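Duvo (robot arm)

Duvo is a tabletop robot arm designed and built by Eoin Geraghty in a shared workshop, together with the simulation software used to develop its control program. The project combines a physical arm with a two-finger parallel gripper and a virtual copy of the same gripper and work surface. It is named after the first of its control programs, which handled only the opening and closing of the fingers.

Background

Geraghty began the project at the Ó Gríofa workshop, a members' space with a woodworking room on the ground floor and an electronics bench above it. His earlier build, Prorken, was a plotter with a fixed pen carriage. Several of its motor drivers and its power supply were carried over to the arm. The plotter's frame was too light to hold a moving arm and was dismantled for its aluminum rails.

The first version of Duvo had no simulation. Movements were typed in as lists of joint angles and tested directly on the bench. The workshop log records two stripped gears in the wrist during this period, both caused by commands that drove the gripper into the table. Work on the hardware was then stopped, and a virtual model was prepared before the arm was powered again.

Design

The arm has a rotating base, a shoulder, an elbow and a wrist. The links are cut from plywood and joined with printed brackets. The base is bolted to a steel plate clamped to the bench. Each joint is driven by a hobby servo, with a spring at the shoulder to carry part of the weight of the outer links.

The gripper uses a single servo and a pair of racks, so that both fingers move by equal amounts in opposite directions. The fingers are printed in one piece each and can be replaced by removing 2 screws. An early set with pointed tips was dropped in favor of flat inner faces, which hold a block at a wider range of angles.

A camera is mounted behind the gripper and looks outward between the fingers. The position was chosen so that the cable could follow the inside of the last link. It gives a close view of an object being approached, though the object leaves the view when the gripper is very near to it – a limit that affected much of the later programming.

Control software

The control program, Steltent, runs on a desktop computer and sends joint positions to the arm 30 times per second. It is divided into a planner, which selects the next position of the gripper, and a driver, which changes that position into servo commands. The same planner is used for the real arm and the virtual one. Only the driver is exchanged.

Steltent refuses any command that would place the fingertips below the level of the table. The rule was added after the wrist gears were replaced and applies in manual operation as well. A separate stop button cuts power to the servos and does not depend on the software.

Simulation

The virtual model includes the gripper, a flat table and one or more blocks. Its surfaces are plain and its lighting is even, which keeps drawing time short on the workshop computer. Blocks are given strong colors so that the planner can find them by hue before a more general method of detection is added.

A test consists of placing a block on the virtual table, starting the arm from its rest position, and asking the planner to close the fingers on the block and raise it. The block is turned to a new angle for each attempt. Tests are run in sets of 100, and the starting positions are saved so that a failed attempt can be repeated after a change to the program.

Positions near the border of the table receive particular attention. The planner originally used the table border as a guide for leveling the wrist, and it became unreliable when the border crossed the camera view at a slant. In one set, 34 attempts ended with the fingers closed on nothing. The guide was removed, and wrist angle is now taken from the joint positions alone.

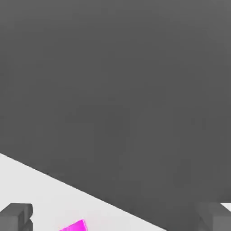
Simulated view between the gripper fingers, with a magenta block low in the view and the table edge running diagonally.

Loss of the block from the lower part of the view was treated as a separate problem. Steltent now stores the last position at which the full block was seen and uses it until the fingers have closed. If the block has not been fully seen during an approach, the arm backs away and begins again from a greater height.

Transfer to the bench

Programs are moved to the physical arm only after completing a full set in simulation. The first such transfer took place on Jan 18, 2020. Differences between the two versions were found mainly in the shoulder, where the spring caused the real arm to settle slightly higher than its model. A correction table was measured by hand and added to the driver in April of the same year.

Friction remains simplified in the model. A block held by one corner will often stay in the virtual gripper but slip from the printed fingers. Geraghty has fitted thin rubber pads to the inner faces, and the pads are replaced when they become smooth.

See also

Prorken (plotter)
Steltent
Ó Gríofa workshop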